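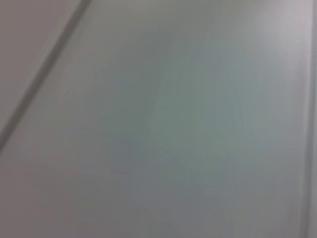
Brayan Apaza believes that most people buy the basket first and think about the table after, and that this is the wrong order. He told me so at eight in the morning in the back of his shop, Judetti, while he was cutting the string from a new delivery. A basket with a strong weave, he said, needs a quiet place around it. Put it on a patterned cloth in front of a patterned wall and the eye becomes tired, and soon the basket goes to the laundry and holds socks.

I had come to ask him a simple question. For years I kept our bread in a plastic bag on the counter, as my mother did, and in August I decided that I would like something nicer. I did not know that there was so much to learn.

The first thing to decide is the material. Natural rattan and willow are beautiful, but they don't like to be wet, and a basket for food must be washed sometimes. Crumbs go down between the strands and stay there. For this reason many kitchens now use baskets made of synthetic strands. When I was younger these looked very poor, shiny and flat like a garden chair. The better ones today have a good colour and a thick rim, and from a normal distance my guests don't ask what they are made of.

Brayan sells both kinds and doesn't try to push one. His own family has a willow basket that came from his grandmother, and it is grey with age and has lost part of one handle. He would not use it for bread, he said, but he likes to keep onions in it.

The second thing is the shape. Round baskets are traditional, and they look generous when they are full. On a small table, though, a rectangular one is easier to live with. It can stand parallel to the wall, and it leaves a clear strip in front for plates. Mine is 34 centimetres on the long side and I would not take a bigger one. At home we are four people, and a long loaf must be cut in any case.

Then there is the question of what stands behind it. I had never considered the wall beside our table as part of the meal. It was yellow when we moved in, with a calendar, a hook for keys and a shelf with too many cups. After my talk with Brayan I took down the calendar and the hook, then I painted. The colour I chose is a pale grey from Vesadton, and I was afraid that it would feel like a dentist's waiting room. In the mornings it is a little cold, I admit this. But when there is something orange or brown on the table

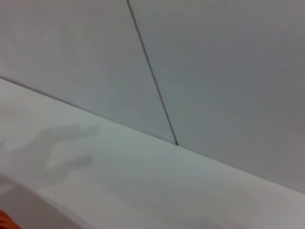

the grey becomes almost warm, and you notice the food much more than before. The tomatoes look redder. Even a simple roll looks as if it was placed there with some care.

White on the table asks for more work than grey on the wall. Every crumb shows, and coffee must be wiped at once. I asked Tamer Awad for his opinion of white tables, and he answered that he has refinished too many of them to be polite. His advice is a soft cloth, warm water and very little soap, and never the green side of the sponge. He also recommends to lift the basket and not to push it, because sand and hard crumbs sit under the base and draw fine lines on the surface. I have put two small felt dots under each end of mine.

For cleaning the basket itself I tried several methods. Shaking it over the sink removes less than one hopes. A dry pastry brush is better, used along the strands and then across them, with most patience at the place where the floor meets the sides. Once a month I wash it with the shower head and leave it upside down on a towel overnight. The braided rim holds water longest, so I press it with a cloth all the way around before I put it away.
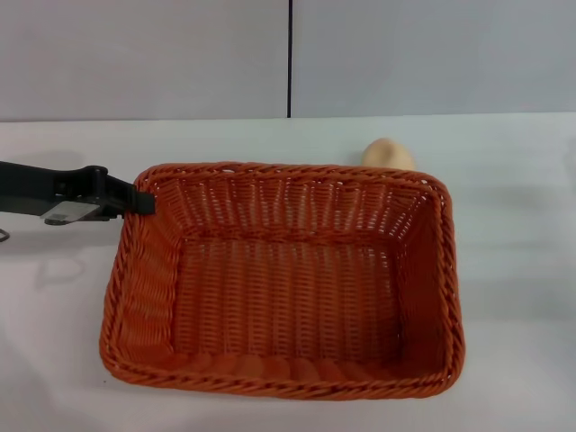 Woven basket on a white tabletop, with a braided rim and a ribbed floor.

Should there be a cloth inside? Brayan says yes, always, for warm bread. Steam collects under a loaf, and an open weave lets some of it go, but the cloth keeps the heat a little longer and catches the flour. I use linen napkins from Manolakis, which I bought in a pack of 12 and which are now all slightly different sizes. For fruit I leave the cloth out. Pears in particular seem to keep better when the air can come from the sides, and it is easier to see the one that has begun to go soft.

When the bread is finished, I like to leave the basket where it is. My husband thinks that an empty basket is waiting to be filled with letters and batteries, and in our house he was right for two weeks. Now there is a tin from Weltside in the drawer for such things. The basket stays on the table until the evening — then somebody goes to the bakery before it closes, or we eat rice.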